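Projektbericht: Setlist-Dramaturgie bei Folkkonzerten
Muthu Rao, Malathi Kotian

2. Material und Vorgehen

Grundlage sind die Setlists der Gruppe Flokham und der Sängerin Edari aus drei Tourneen. Erfasst wurden 530 Titelpositionen, davon 280 von Flokham. Zu jeder Position wurden Tonart, Tempo und Dauer der Ansage notiert. Zugaben bilden eine eigene Kategorie. Instrumentalstücke unter einer Minute blieben unberücksichtigt — sie dienen meist nur dem Umstimmen.
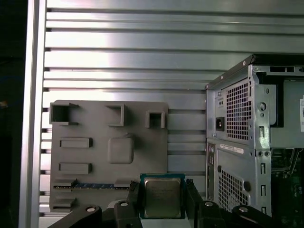
Die Tempi wurden von Hand über jeweils 30 Sekunden ab der ersten Strophe bestimmt. Bei Rubato-Passagen wurde der Refrain herangezogen. Abweichungen zwischen den beiden Auswertenden wurden gemeinsam nachgehört.

3. Ergebnisse

Flokham beginnt fast durchgehend mit einem schnellen Titel in D-Dur und setzt die erste Ballade an vierter Stelle. Edari eröffnet häufiger a cappella. Im Saal Fotbridge weichen beide vom Muster ab: Die Balladen rücken dort vor die Pause. In 10 Fällen fehlte die Angabe zur Zugabe, diese Abende sind in Tabelle 2 gesondert geführt.

Offen bleibt der Einfluss der Vorgruppe. Die Daten zum Vorprogramm Pillai lagen erst im Mai vor und konnten nicht mehr kodiert werden.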